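Is the Vilska wrist camera kit worth it for a hobby arm?

Asked by kisarfan_tom in Small Robots & Automation

Hi all, I've got a Kisar desktop arm that I've been using for little pick and place jobs (mostly sorting printed parts into bins), and I'm thinking of adding the Vilska wrist camera kit to it. The shop I buy from has it bundled with the bracket, the cable and a year of their Prulley software, and the price is just low enough that I keep putting it in my cart and taking it out again.

A guy in my club let me bolt his kit onto my arm for the weekend so I could try before I buy, and I love how fast it goes on. Two screws, plug in the cable, done! The software found the camera right away. Where I get stuck is the last bit of the reach. From farther back the view is great and I can pick out every part in the bin. Then the arm moves in to grab and I get nothing but soft gray, right when I want to see what the gripper is doing. I saved the view from one of those moments:

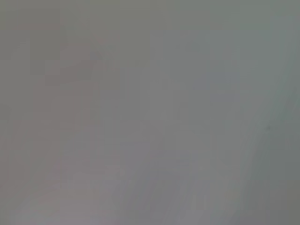 durrani_bench: What lens did your friend get with his? The kit ships with either the standard one or the close one, and they look almost the same in the box. The standard lens on mine won't focus on anything nearer than 112 mm, and my gripper closes a lot nearer than that, so I had the same trouble until I swapped.

Good question, and I don't know! I'll ask him. Meanwhile, what I'd like to hear from people who own one is whether you can do close work with it at all, or if I should save up for something fancier. I've done maybe 40 picks with it so far, so I'm no expert. I'm not running a factory here, I just want the arm to stop nudging parts across the table.

durrani_bench

OK, fuller reply now that I'm at a real keyboard. I've had the Vilska kit since April and I'd buy it again, with a couple of gripes.

First, don't judge it by the last inch. On my setup the camera's job is over by the time the fingers come down. I have the arm stop above the bin, let the camera take a good look, save the part's position, and then go down on that saved position without looking again. In Prulley there's a setting called "hold last fix" under the Approach tab. Turn that on. It's off when you install, and I have no idea why, I spent a whole evening fighting with it. If you leave it off the software keeps hunting for the part all the way down, and once the view goes mushy it starts wandering.

Second, try the bracket in the rear holes. It sets the camera back from the fingers and you get a bit more room before things blur. You do lose some view on the left because the gripper body gets in the way, at least with my gripper. I can live with it.

If it's the standard lens and you really want to see the grab itself, get the close lens. It's sold separately too. The catch is that your view from farther back gets worse, so big bins are a pain.

And do your hand-eye calibration again after you move the bracket! I skipped it once and the arm missed every part by the same amount, which at least made it easy to spot.

printed_parts_only

I returned mine. The camera was OK but I didn't like the software and I wasn't going to pay for a second year of it. I ended up with a cheap webcam on a pole looking down at the table and it does what I need. Might not work if your bins are deep.

slowarm

I'd hold off on the fancier stuff. I've logged a little over 2000 picks with the same kit on an older Kisar and my misses went way down when I slowed the approach and gave it a short pause before the look. Half a second is plenty. Before that it was grabbing its picture while the arm was still shaking, and the positions came out sloppy.

Also check your light. My bench lamp was behind the arm, so the gripper threw its own shadow over everything it was trying to find. I moved the lamp out front and stopped messing with exposure altogether.

I'd agree with durrani_bench on the hold setting, but there's an update where it moved to the Motion tab, so look there if you can't find it. The manual still shows the old spot.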